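Tea, Lemon and Sugar: How a Hot Drink Became a Packaged One
Handout for Week 8, Food and Everyday Life
Flevircombe Evening College
Jul 8, 2026

Welcome back, everyone, and thank you for the very lively discussion last time about breakfast. I had meant to stop us after ten minutes and I'm glad I didn't. Some of what follows picks up threads from that evening, especially the question of when a food stops being something you make and starts being something you buy.

Please read through this before class if you can. If you can't, come anyway, and bring something to write with.

1. What we mean by tea

Tea, strictly speaking, comes from one plant, Camellia sinensis. Green, oolong, black and the rest are all made from its leaves, and the differences between them come mostly from what happens after picking. Leaves for green tea are heated early on, which keeps them from browning. Leaves for black tea are rolled and left to oxidize, and they turn dark and take on that deeper, maltier flavor most of us grew up with. Oolong sits somewhere between the two, and where exactly it sits depends on who is making it.

Chamomile, peppermint and rooibos are infusions of other plants. I'm not going to scold anyone for calling them tea (I do it myself every night before bed), but for this unit we'll keep the word for the leaf.

2. Why lemon?

Think for a moment about what a cup of strong black tea does in your mouth. There is a drying, slightly puckering feeling, which we call astringency, and it comes from tannins and related compounds in the leaf. Milk softens it, as the proteins in milk bind to those compounds. Lemon does something quite different. It adds sourness and a bright smell, and it draws your attention away from the dryness without removing it.

It also changes the color. If you've never watched this happen, please do try it at home in a clear glass: brew black tea, let it settle, and squeeze in some lemon. The tea goes visibly paler. The pigments in black tea respond to acid, and a lemon is a good deal more acidic than the tea it's going into. My students have been enjoying this one for years, and it costs next to nothing.

One warning, and I say it with feeling. Don't put lemon and milk in the same cup. The acid makes the milk curdle, and you will be left with little white flecks and a drink you don't want.

3. Sugar, and where it hides

Sourness and sweetness balance each other on the tongue, and so a lemon drink can carry more sugar than you might guess from tasting it. A plain sweetened tea with the same amount might strike you as syrupy. Add lemon and it seems refreshing.

Temperature plays its part too. We taste sweetness less strongly when a drink is very cold, so a recipe that tastes right when warm may seem a bit flat after a few hours in the refrigerator. Home cooks who make iced tea learn this quickly and sweeten while the tea is hot, a touch beyond what seems sensible. Hot liquid dissolves the sugar better as well. If you've ever stirred and stirred at a glass of cold tea and still found a gritty layer at the bottom, you know what I mean.

4. From the pot to the package

A pot of tea asks for hot water, some leaves, a few minutes, and somebody willing to wash up afterward. A packaged tea asks for none of that at the moment of drinking. All the work has been moved somewhere else and done earlier, and I'd like us to think about where it went and who is doing it now.

The usual carton for shelf-stable drinks is built in layers. Paperboard gives it stiffness and a surface to print on. Thin plastic keeps liquid from soaking into the paper, and in many cartons a very thin layer of aluminum foil keeps out light and air. The drink is heated briefly to a high temperature, cooled, and sealed into a sterilized package under sterile conditions. We call this aseptic filling, and it lets an unopened carton sit in a cupboard without refrigeration.

Those same layers make the carton harder to recycle than plain cardboard. The paper fibers have to be separated from the plastic and the foil, and not every town has a facility that can do it. Please check your own local rules before Week 10, when we'll compare notes. I expect we'll find they disagree with one another quite a bit!

5. Reading a package

This is the part of the evening I look forward to most. A drink package has a very short time to tell you what it is, and it does so with color, lettering and pictures all at once. Yellow says lemon before you have read a word. Green leaves say tea, or freshness, or simply "plant," and designers are often quite happy for you to pick whichever you like. Lettering set on a slant feels livelier than lettering set straight.

For practice we'll work with three made-up brands from the class packet: Cirkar, a bottled black tea; Motell, a powdered mix; and Ko, a small carton meant for lunch boxes. Each has a front panel and a nutrition panel. Look at the front first and write down what you believe about the drink. Then turn to the nutrition panel and see how much of it holds up.

6. To do before next time

Try the lemon and tea experiment in section 2 and write a paragraph on what you saw and tasted.

Choose one drink from your own kitchen. Copy out its ingredients in order, remembering that ingredients are generally listed by weight with the largest first, and note where the sugar falls. It may go by another name, such as glucose syrup or fructose.

Ask an older relative or neighbor how they drank tea as a child — hot or cold, with what in it, and who made it. Take down their exact words where you can. These accounts will be the heart of our December booklet, and the little details (which cup, which chair, who got the last of the pot) are the ones I'd hate for us to lose.

The packet is at the front desk if you missed it, and I'm always happy to stay a few minutes after class.

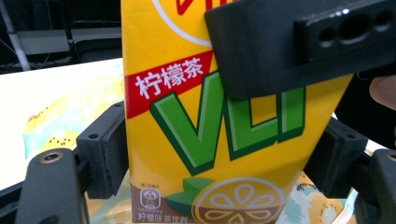
Word count: 1296, including packet notes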